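My aunt left me her baking tray, a brown towel, and 2,830 dollars of debt to the Grovside Bakers' Club.

The club met on a Monday. I offered them the tray. Somebody in a windbreaker considered it for a long while, the way you'd consider a used horse. 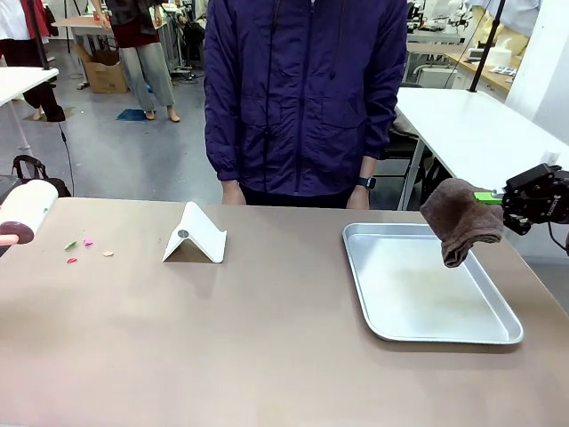 The tray, with smudges. The scraps of paper were the votes.

Green meant yes. Pink meant yes, with reservations. Red was my cousin. Beige wanted to know if the towel was included.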